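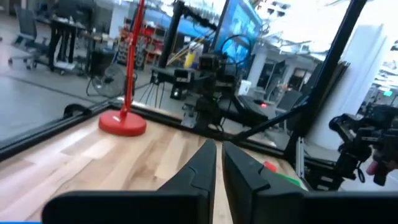 Freestanding stands fail in two ways, by tipping and by sliding, and this handout covers both. The weight matters, but so do the size of the base, the height of the pole, and the surface underneath. The usual tabletop form is the one with the red finish: a slender pole set into a round, flat, weighted base, with a small joint where the two meet. The rounded rim on that base is worth a note too. A stand tips over the outermost line that touches the table, and on a disc with a rounded rim that line can sit inside the widest part. Measure the contact circle on the underside before using any of the formulas below.

Print this page | E-mail this page

Handout 4: Stands, Bases and Table Surfaces
Instructor: Ghislain Friesen
Plollton Technical College, Room 61

Read before lab. Bring a tape measure and a spring scale.

1. Terms

Contact circle: the circle on the underside of a round base where it touches the table. Its radius is r. All radii in this handout are contact radii.

Center of gravity: the point where the whole weight of the stand can be treated as acting. Its height above the table is h.

Tip angle: how far the stand can lean before it goes over instead of coming back.

Overhang: horizontal distance from the center of the pole to a load hung out to one side.

2. Finding the center of gravity

Treat the base and the pole as two separate pieces. Multiply the weight of each by the height of its own center, add the results, and divide by the total weight.

Worked case. The base weighs 3 pounds and its center is 0.5 inch above the table. The pole weighs 1 pound, is 30 inches long, and has its center 15.5 inches above the table.

(3 x 0.5) + (1 x 15.5) = 17
17 / 4 = 4.25 inches

The center of gravity is low, well under the midpoint of the pole. Now change the base to one that weighs 1 pound and leave everything else alone.

(1 x 0.5) + (1 x 15.5) = 16
16 / 2 = 8 inches

3. Tip angle

The stand goes over when its center of gravity passes the edge of the contact circle. For a round base with the pole in the middle:

tangent of tip angle = r / h

Using a contact diameter of 9 inches, r is 4.5 inches.

Heavy base: 4.5 / 4.25 = 1.06, tip angle 46.6 degrees
Light base: 4.5 / 8 = 0.56, tip angle 29.4 degrees

Both stands look steady when left alone. The difference shows up when somebody catches the pole with a sleeve.

4. Side push

A push on the pole tips the stand when the push times its height equals the weight times r. For the heavy stand the right side is 4 x 4.5, or 18 inch-pounds. Pushed at 18 inches above the table, it takes 1 pound to start it over. Pushed at 9 inches, it takes 2 pounds.

Students often forget to use the height of the push here and put in the height of the center of gravity instead. Those are two different heights. The center of gravity tells you how far the stand can lean. It does not enter into the force needed to start the lean.

5. Side load

Clamps, hooks and lamp heads put a load off to one side. If the load is inside the contact circle it will not tip the stand. Outside the circle, the stand goes over when

load x (overhang - r) = weight x r

With the same stand and an overhang of 13.5 inches:

load x 9 = 18
load = 2 pounds

In practice, work to half of that figure. A load that swings counts for more than the same load at rest.

For the lab we have two makes of stand. The Sotia has a fixed pole. The Nina has a pole that unscrews, and the thread can back off a little when a clamp is turned on it. Check the joint by hand before you hang anything on the Nina. A loose joint lets the pole lean, and a leaning pole adds overhang you have not measured.

6. Sliding

A stand slides before it tips if the push is low enough. The changeover height is

r / friction coefficient

For a smooth base on a finished wooden top we will use a coefficient of 0.3.

4.5 / 0.3 = 15 inches

Push below 15 inches and this stand slides. Push above 15 inches and it tips. With a felt pad the changeover height moves up, and with a rubber pad it moves down. Rubber therefore holds the stand in place but makes it more likely to go over when it is hit. Choose the pad for the job. Note that adding weight to the base does not change the changeover height, although it raises the force needed for either one.

7. The tabletop

Pale wood with a streaky grain is easy to work on and easy to mark. Heavy bases leave rings, mostly from grit carried in under the rim. Wipe the underside of the base and the tabletop before setting a stand down. Lift stands to move them. Do not drag them, with the grain or across it.

Small parts get lost behind a base or under its edge. Keep them in a tray on the far side from your working hand.

If a mark has to be sanded out, use 400 grit on a block, dry, along the grain only, and stop as soon as the mark fades. Deeper marks go on the repair sheet by the door. The tops were last refinished in February and the finish is thin at the corners.

8. Frames compared with stands

A fixed upright carries a side load into the frame, and the frame into the table or floor. A diagonal strut stiffens the corner by making a triangle. A freestanding pole has none of this and depends wholly on its own base. If the load cannot be brought under the half-load figure in section 5, use the frame. The Dumow catalog in the cabinet lists clamps that fit both poles and rails.

9. Lab work

Work in pairs, with one person's hand near the top of the pole at all times.

a. Measure the contact diameter, the pole length and the total weight of your stand.
b. Lay the stand across a dowel and find the balance point. Compare it with the calculated value.
c. Pull with the spring scale at three heights and record the force and whether the stand slid or tipped.
d. Repeat step c with a rubber pad.
e. Work out the half-load figure for an overhang of 12 inches.

Hand in one sheet per pair, due May 21, 2021. Show the arithmetic. Sheets with answers only will be returned.

Print this page | E-mail this page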